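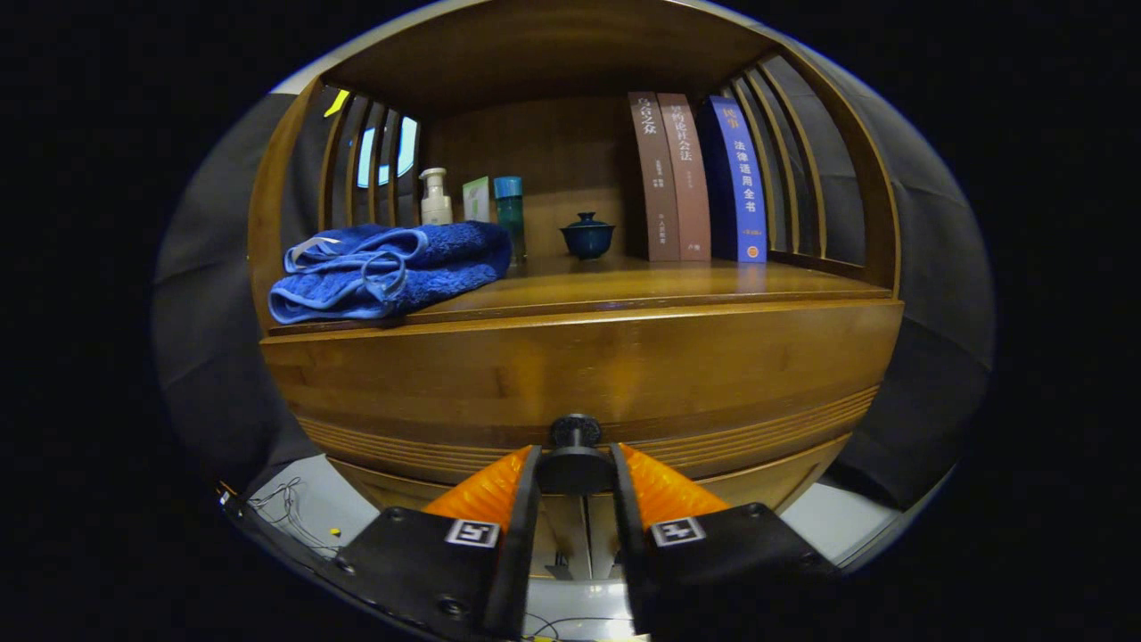 Passwords, and the people who have to type them
Speaker notes, Trindport small office evening, 7/21/20

Slide 1 - title
Wait for the chairs to stop scraping. Say who I am. Skip the bit about the certificate, it got a cough last time.
Ask for hands: who has a password written on paper within reach of their desk? Put mine up first or they won't.
Talk runs 15 minutes before questions. I will say this out loud so somebody holds me to it.

Slide 2 - the old rules
We spent years telling staff to change their password every month, add a capital and a number, and never write it down. Staff obeyed. They picked the name of the month, capitalized it, and put a 1 on the end.
I wrote one of those policies. It had a section on punctuation. Pause here for sympathy.

Slide 3 - what went wrong at Pretorius
(They said I could use this as long as I left out the department. It was accounts.)
One person used the same password for the payroll site and a forum about aquarium fish. The forum got broken into. Some weeks later a stranger tried that password on payroll, and payroll let them in, as it was built to do.
No clever hacking. Nobody in a hood. They had a list and some patience.
When we went through the office afterward we found 651 logins. Two of them were for a coffee machine. I still don't know what the coffee machine was protecting.

Slide 4 - so, a password manager
Explain simply: it's a locked box that remembers all your passwords, and you remember the one that opens the box. It makes up the long ugly ones for you. It fills them in on the right website and sits there doing nothing on a fake one, and if it ever sits there doing nothing, stop and look at the address.
Somebody will ask, "What if the box gets broken into?" Good question, fair question, it's on slide 6. Do not answer it now. I answered it early in October and never got back to slide 5.

Slide 5 - the two we tried
Fetia: pleasant to look at, easy to share a login with a coworker. The phone app asks you to unlock it more often than a nervous landlord checks the lease. Support wrote back the next day.
Hestik: looks like a tax form. Works on the old computers in the back office, where Fetia wouldn't install. Importing the old passwords from a spreadsheet took me 7 tries, the first few of which were my fault.
We went with Hestik. If all your machines are newer you may prefer the other one. I'm not being paid by either, as anyone who saw my car outside can confirm.
CHECK BEFORE TALK: prices. Both have changed them since I made the slide. Say "look it up" if I forget.

Slide 6 - what if the box gets broken into
The vault is scrambled using your main password, so a thief who copies it still has to guess that. This means the main password has to be good. Four or five random words strung together is fine. Song lyrics are not random words, however obscure you think the band is.
Then turn on the second step, the code on your phone. Print the recovery codes. Yes, on paper. Yes, I know what I used to say about paper. Put them in the safe, or wherever you keep the spare keys to the building.

Slide 7 - the rollout
Start with the people who complain the loudest. If it works for them you're finished, and if it doesn't you'll hear by lunch.
Do email first, then the bank, then payroll. Leave the coffee machine.
Delete the spreadsheet when you're done. Then empty the trash. Then ask who else had a copy. (Leave a gap here, people start looking at each other.)

Slide 8 - questions
If asked about fingerprints: handy, fine on a phone, you still need the main password behind it.
If asked about the browser's own password saver: better than the fish forum method. Sharing is clumsy.
If asked to fix somebody's printer: no.
Handouts are on the table by the door. Take the adapter home this time.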